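Changes to the Foster and Adoption Program for Retired Racing Dogs

The Toltmont Sighthound Placement Society has revised its foster and adoption procedures for the coming season. The changes apply to all households currently fostering a dog, to families on the waiting list, and to adopters who completed their paperwork after the end of March. Households that adopted before that time are not required to take any action, although they may find the sections on muzzles and on boarding useful.

The Society placed 101 dogs in the past program year. Most came from two tracks, and a smaller group came from private owners who could no longer keep them. The waiting list for small-animal-safe dogs remains longer than the list for dogs without that restriction. Applicants who own cats or rabbits should expect to wait longer and should keep their contact information current during that time. An application that has had no reply to two messages from the placement office will be moved to the inactive file. It may be reopened on request without a new fee.

Foster period

The standard foster period is now four weeks. Under the previous rules a dog could be listed for adoption as soon as the veterinary work was complete, and in several cases this meant a dog was listed before the foster household had seen it on stairs, in a car, or left alone for an afternoon. Foster households will be asked to complete a short written report at the end of the second week and again at the end of the fourth. The report covers appetite, house training, sleep, behavior on leash, and reactions to visitors and other dogs. Plain answers are preferred. A household that has not had the chance to observe something should leave that line blank.

Foster households retain the right of first refusal. A household that wishes to adopt its foster dog must notify the placement office before the second report is filed. Once a dog has been offered to another family, the offer will stand.

Cat introductions

The Society no longer describes any dog as "cat safe" on the basis of a single test. Dogs will be listed as untested, as tested once, or as having lived with a cat. The last term is used only where the dog has shared a home with a cat for the full foster period. Adopters are reminded that a dog that rests calmly beside an indoor cat may still chase a strange cat in the yard, and that the basket muzzle supplied with each dog should be worn during all early introductions. Indoor gates should be in place before the dog arrives.
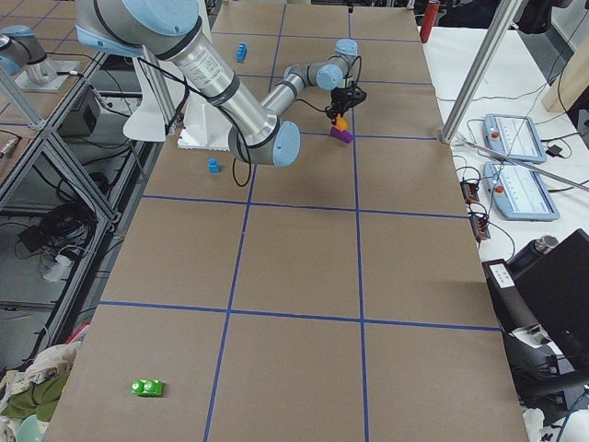

Introductions should be short and should take place when the dog has been walked and fed. The dog is to be kept on a leash held by an adult, and the cat must have a way out of the room and a high place to go. Staring, trembling, or a stiff posture that does not break when the dog's name is called are grounds to end the session. Foster households should record these signs in the report and contact the placement office before trying again.

Leash and fencing rules

The leash agreement is unchanged. Adopted dogs may not be exercised off leash outside a fully enclosed area. Electronic boundary systems do not meet this requirement, and the Society will not approve a home that depends on one. Homes without a fence remain eligible, provided the applicant agrees to leash walks at least four times a day and the placement office is satisfied that the schedule can be kept.

Members have asked about the enclosed field on Drila Road. The Society holds an agreement for use of the field through the end of the season. Groups are limited to 19 dogs at one time, and all dogs must be muzzled when running together. Dogs of other breeds are not admitted during Society hours. The gate code is changed each month and is sent by mail to members in good standing. It should not be passed on.

Veterinary costs

The Society covers spaying or neutering, a dental cleaning, vaccinations, and testing for tick-borne disease before adoption. For dogs in foster care, all further treatment must be approved in advance except in an emergency. The limit for emergency treatment without prior approval is now $800 per dog. Receipts should reach the office within the month. Routine appointments for foster dogs are to be made at the Weso Animal Clinic, which holds the Society's records and bills the office directly.

Foster households are asked to inform any veterinarian other than the Weso clinic that the dog is a sighthound. These dogs can respond differently to certain anesthetics, and some normal blood values for the breed fall outside the usual range for other dogs.

Boarding

Aoki Kennels has again agreed to hold indoor runs for Society dogs during the summer. Members should book directly with the kennel and state that the dog was placed through the Society. Proof of vaccination is required on arrival. Dogs that have been in their new homes for less than four weeks should not be boarded unless there is no other choice, and the placement office may be able to arrange a short stay with an experienced foster household instead.

Supplies

Martingale collars, raised feeders, and winter coats are available from the office at cost. Outgrown or unused coats in clean condition are welcome, particularly in the larger sizes. Used muzzles cannot be accepted if the plastic is cracked or the strap has been repaired.

Copies of the revised foster agreement will be mailed to current foster households together with the new report forms. Signed agreements should be returned to the placement office before the next dog is assigned. Questions about an existing placement should be directed to the office by telephone between 9 a.m. and 4 p.m.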